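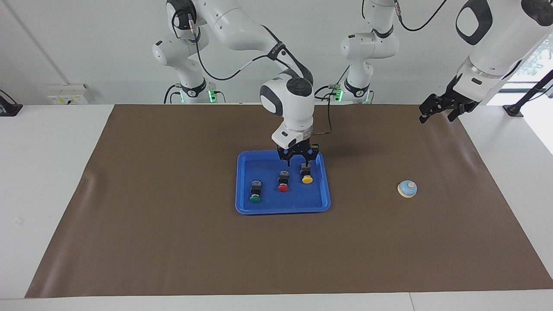

Right gripper at the yellow button, with the red and green buttons also in the blue tray.

Mornutar control software: progress report to the Leturdale fund, 1st July

Work since the last report went into the grasp planner and the logging tools. The planner now treats each arm as a separate queue, so one arm can hold position while the other works. Before this change both arms shared a single queue, and a delay on one stopped the other.

Perception. The color model was retrained on 1501 labeled images. It separates the button caps well under even light. Black housings are still the weak point — the depth estimate is noisy on them, and the fingers sometimes close a little too high. We are testing a fix that takes height from the tray rim.

Control. The closing speed of the gripper is now set in the task file. The Drerville site asked for this and has been running it for 21 days with one fault, a dropped connection to the wrist unit.

Tooling. Each run is saved with its plan, joint log and video under one name. Replay works for all 12 task files.

Still open: the service bell task has a plan but no reliable press detection. The Halilović calibration package is installed on one of our two machines, and the second is waiting on a driver update.

Next period we will run 100 trials per button color and send the results with the July accounts.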